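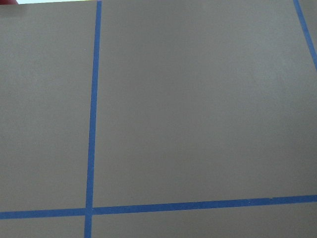 Blue tape on a grey-brown tabletop.

Let the housemates see the numbers

Opinion, by Mirela Portela

July 8, 2022

The third series of Tarkcombe finished last week and I have watched every episode, including the two that were mostly people asleep. I liked it. I would still change one thing before the next series starts in September, and it is the way the vote is handled.

At present the public votes, the host reads out a name, and that person leaves. The percentages are put up on the website after the final, when few people still care. Inside the house they never hear them at all. The producers say this keeps the game fair. I think it makes the game dull, and it made the middle four weeks of this series very hard to sit through.

Take Trindade week. For anyone who missed it, that was the week the house was split into teams named after the islands in the opening task, and the whole Trindade team went up for eviction together. Érica Andrade survived by a tiny margin. We learned that a month later. She came back into the living room believing she was a favourite, and the others believed it too, so they stopped nominating her. She then coasted to the final on the strength of something that wasn't true.

Some viewers enjoy that sort of thing. They like knowing more than the people on screen. But we didn't know more. We were guessing as well, and the forums were full of people quoting polls with 700 votes in them as if they settled the matter.

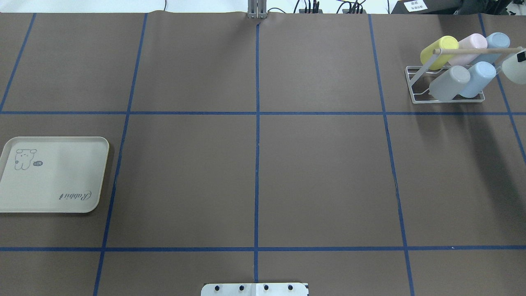 Kunovis did it differently. In that show the bottom three were told their share of the vote on the night, in front of everyone, and then had to go back and live with it. People who had been quiet for weeks started talking. Alliances broke up over breakfast. One man who came last by a long way cooked for the whole house the next day and ended up in fourth place, which I don't believe would have happened if he'd been kept in the dark.

The usual objection is that it's cruel. I have some sympathy with this. Nobody wants to hear that only a sliver of the country picked up the phone for them. Tell the bottom three in private, then, and let them decide whether to share it. They would lie about it, of course, and that would be worth watching too.

The other objection is that it gives the public too much influence over the game. The public already decides who goes home. I can't see how telling people the score hands over any more than that.

I'd drop the Tovura twist while they are at it. A secret power that cancels one eviction was fun the first time. This year it was used on a night when 1000 people had queued to watch somebody leave, and then no one left. They stood in the rain for an hour and got a wave from the balcony.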